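Handheld gripper demos drop out during garment folding, tracking lost mid-episode

Posted in: Student Projects > Manipulation
Tags: handheld gripper, imitation learning, fisheye, SLAM, garments

Genalyn Lumbao
June 11, 2021

Our student team is collecting demonstrations for a clothing task with handheld two-finger grippers. Each gripper has a wrist-mounted fisheye camera. The task is to pick up a garment, move it to a flat surface and fold it once. We record in members' homes so the background varies between sessions.

Out of 84 episodes recorded so far, 47 come out of the pose pipeline with a full trajectory. The rest lose tracking at some point, nearly always after the grasp. Before the grasp the trajectory is clean. After a loss the pipeline sometimes relocalizes, and then there is a jump in the position that makes the episode useless for training.

What I have checked:

Exposure is set to auto. Shutter is whatever the camera picks.
Calibration was redone twice with the same board. Reprojection error did not change.
The map is built from a separate walk-through video at the start of each session.
Light-colored shirts fail less than dark garments, but I have not separated this from the operator.
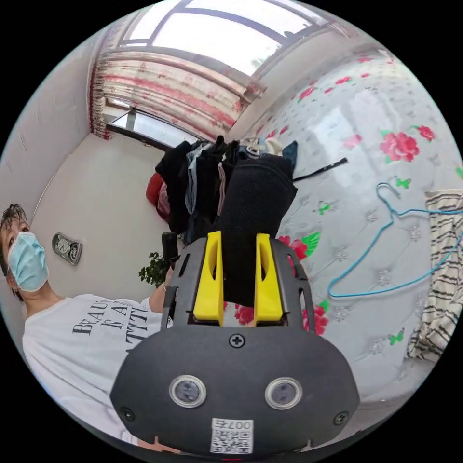

The gripper width estimate is fine in all episodes, including the failed ones, so I don't think the lens or the mount has moved. Is the cloth itself the cause, and if so, can it be masked? I would like to keep the dark garments in the set because the policy has to handle them in the July demo.

Drahomíra Zeman

The cloth is part of it. A held garment moves with the gripper, or close to it, so any features found on it look static in the camera frame. The estimator then gets two groups of points: the room, which says the camera is moving, and the cloth, which says it is not. With a small item the room wins. With a big item in front of the lens the room may not have enough points left.

A fixed mask over the fingers and housing is the minimum. Check that yours is applied in both the mapping pass and the localization pass. We had it in one and not the other for a month.

For the garment, extend the mask upward from the fingertips only for frames where the gripper width says something is held. You already have a good width signal, so use it as the switch. Don't make the mask too tall. On our setup, covering more than a third of the image circle caused more losses than it fixed.

Other things in order of effect:

1. Lock the exposure. If a dark garment fills the middle of the view, auto exposure goes up and windows and shiny surfaces blow out. Those areas then have no usable features. Set it manually with the garment already in the gripper.
2. Shorten the shutter and accept the noise. Most operators turn the wrist fast right after the grasp, which is where you say the losses are.
3. Rebuild the map if anything large is moved. Bedding and clothes that get rearranged between takes should not be map landmarks.
4. Have the operator hold still for a second after closing the fingers. You can trim it later.

I would do 1 and 2 first, on the same garment with one operator, and leave the mask alone until you have the numbers.

Severino Aguirre

Same thing happened to us with towels. Switched to smaller towels and it went away. Also clean the lens.

Genalyn Lumbao

Thanks. The mask was in the mapping pass only. I fixed that and locked the exposure, then ran a short batch with one dark garment and one operator: 4 losses in 68 episodes. I have not changed the shutter yet. Smaller garments are not an option for this task, but the lens did have a fingerprint on it.

Blažena Kadlec

Adding one point for anyone who finds this page later. If you use the width signal to switch the mask, filter it first. Thick fabric keeps the fingers apart and thin fabric lets them close almost completely, so a single threshold will miss thin items. We use the commanded close event from the trigger - with a short delay - and ignore the absolute width.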